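Home | Manuals | Hand Grippers | Faults | Contact

Last updated: January

We use cookies to remember your language. Accept / Settings

6.3 Fault 317 – fingers don't release

Applies to the Jekano hand-held gripper, firmware 2201 and up. Trigger let go, fingers stay shut on the object. Usually a stuck finger return or a bad zero.

CAUTION: Do not pull the object out by hand. Fingers can snap open or shut with no warning. Keep free hand clear of the ribbed sections.

1. Stop recording. Rest the object on the desk, don't let it hang.
2. Trigger fully released. Wait for the fault light to go steady.
3. Unplug the tool.
4. Ease the fingers apart with the release key. No screwdrivers.
5. Check between the ribs for grit, tape, bits of label. Brush out, no solvent.
6. Check the plate fasteners on both sides. Loose one – tighten, then redo teh zero (6.1).
7. Plug in, fingers empty. Open and close 100 times.
8. Try again on something light and upright, with straight sides.
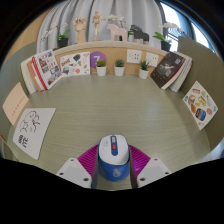
Fig. 6-4. Container between the fingers, step 8.

NOTE: If 317 comes back before the 100 cycles are done, stop there. Tag the tool and send it to Albers service with the log, attn. Jana Hagedorn. Dont clear the log first. Pickup is Friday.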